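The Arm We Call Erer, and What I Do to Keep It Going

I have been promising my sister a post on what I do at work for so long that she has stopped asking, which I take as my cue to write it. She thinks I program robots. I mostly tighten things, wipe things, and write down numbers in a notebook with a coffee ring on the cover (mine, sorry, Min-kyu). So pour yourself something and get comfortable, because I've never been able to tell this kind of story quickly.

Our cell is small. It's two white arms around a table, in a room that has to hold our shelves and our cabinets and a great many cardboard boxes as well, and its whole job is to pick little things up and put them down where we want them. The arm I look after is called Erer. The other one is Nusetti. I had no say in the names, which were here before me, and Min-kyu Joo, who set the cell up, gives a different explanation each time I ask him.

When I started in March I imagined there'd be a manual, and that looking after a robot would mean following it. There is one, and I've read it (twice! in bed!), and it's good on things like which bolts are which. What it doesn't cover is our table, our floor and our cables, and those are where nearly all my time goes.

So, mornings. I come in before the others and I don't switch anything on for a while. I walk over and look at Erer with the power off, starting up at the shoulder and coming down to the gripper, and I touch each cable with a finger to see whether it has any play in it. A cable on an arm has to have slack, but it has to have it in the right place. Too much and it swings out and catches on the bracket when the wrist turns. Too little and it pulls at the connector a tiny bit every single time, thousands of times, and one afternoon you have a gripper that closes but won't tell you it has closed. We had that one in my second week. I spent an entire day convinced I'd broken it myself, and it was a connector that had backed out by less than the thickness of a fingernail.

After the cables come the screws on the gripper mount. There's a paint-pen line across each screw head and onto the bracket beside it, so if the line is still a line, the screw hasn't turned. I love this trick more than I can explain. I've since done it to the hinges on my kitchen cabinets and the handlebars of my bicycle. If a line has broken I take the screw right out, clean it, put a dab of thread locker on and start over, and I draw a fresh line in a different color so we can see which ones are repeat offenders. There is one on the left side that's now on its fourth color.

Then I turn it on, and step back, and let it go through its slow warm-up moves with nothing to pick up. I listen more than I watch. Jintana Sitthichai taught me that. She came to us from a packing plant at Phetsri and she can stand with her back to an arm, reading her mail, and tell you that the third joint wants attention. I can't do that. I can tell a good hum from a bad hum on a good day, and I've learned to call her over when I'm not sure, and she has never once made me feel silly for it.

The bigger job this month was the gripper itself. Erer had started missing. It wasn't missing by much, and for a while it was easy to blame everything else, the lighting or the table or the tubes. We do a lot of our checking with small white tubes, because they roll and they're light and they land in awkward heaps, and if the arm can manage those it can manage most of what we give it. It had been managing them nicely all spring. Then it began to nudge them instead of taking them, and a nudged tube rolls, and then you're on your knees by the chair casters again.

I pulled the log and went through it with Laine Kütt, who likes a log the way other people like a crossword. The last full calibration was 2,182 picks back. That isn't a terrible number for us, but Laine noticed that the misses all leaned the same way, always a shade too far toward the front edge of the table. If your misses go everywhere, something is loose. If they all go one way, the arm is probably doing exactly what it was told and has been told wrong. 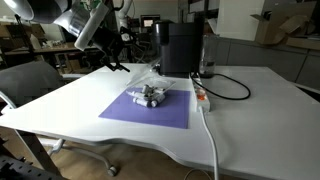
So we recalibrated, and I'll tell you how that goes, since it was the part I was most nervous about and it ended up being rather peaceful. You jog the arm by hand controls to a known point, very slowly, and bring the tip down until a slip of paper will just drag underneath it. Then you save that position and go on to the next. We do 7 points, with the corners first and the middle ones after, and at every one of them you think you've got it and then you slide the paper and you haven't, quite. I used a grocery receipt. Thongchai Sangkhawat, who has done more of these than anyone in the building, uses the same strip of paper every time, kept in a little tin, and he was very polite about the receipt.

The part I had wrong before I did it was the order. I'd assumed you calibrate and then check the mount. Of course you check the mount first! If there's any movement in it, all you're doing is carefully recording the wobble. I took the gripper off, cleaned the mating faces with a lint-free cloth (there was a crumb of something in there, I'm not going to speculate), put it back, and tightened the screws a little at a time, going across and across the way you do with the nuts on a car wheel. Only then the paper.

Two hours went by before the last point was saved. I'd planned on one. Part of that was me, and part of it was Begoñe Lozano coming in to ask about an order and staying to watch, and then asking such good questions that I had to stop and think. She wanted to know why the fingers don't just squeeze harder. I said that they could, but a harder squeeze on a round thing that's a little off center shoots it out sideways like a watermelon seed, and she said oh, like my kids with peas, and I have been using peas to explain it ever since.

We talked about pads too. The fingers have soft pads that wear down, and they wear unevenly, and you can't see it unless you take them off and hold them up edge-on to a window. I'd been changing them whenever they looked shabby. Thongchai changes his by count, at 235 hours of running, shabby or not, and writes the date on the back of the old ones. I've gone over to his way. Ours come from Cinda in a bag that is harder to open than anything inside it deserves, and I keep the spares in the second cabinet, behind the tape, in case anybody from work is reading this and looking for them.

With fresh pads on and the new points saved, we ran 50 picks at half speed. I stood there with my hand near the stop button the whole time, which is the rule, and I'd have done it anyway. It missed one. Laine wanted to run it again at once. I wanted to look at the one it missed, so we did that first, and the tube had been lying tight up against another with no room for a finger to get between them. I don't count that against Erer. I couldn't have picked it up nicely either, not with two fingers and no wrist to speak of.

A few other bits of housekeeping I've picked up along the way, in no order at all. Keep the drinks at the far end, and don't trust anybody who says they'll be careful, me included. Switch the power strip off before you unplug anything from it, even when you're only moving one plug over by a hole. Put a strip of bright tape on any cable that crosses where feet go (I have caught my shoe in one and I'd like that to stay a single occasion). Write down what you changed before you go to lunch, because after lunch you'll remember it as simpler than it was. And if you borrow the small hex key, the one with the nick in the handle, for pity's sake bring it back.

I still have the cable on the wrist to sort out. It's rubbing on the underside of the bracket, only when the arm folds right back on itself, and there's a shiny patch starting on the jacket. Min-kyu thinks a wrap of spiral sleeve will do it. Jintana thinks the whole bundle ought to come round the other side, and I have a horrible feeling she's right, as that means undoing all the ties down to the elbow, and probably doing the paper again after. I've put it down for next week and ordered more ties. My sister, if you've read this far, you may now tell people that I work in robots, and you can leave out the receipt.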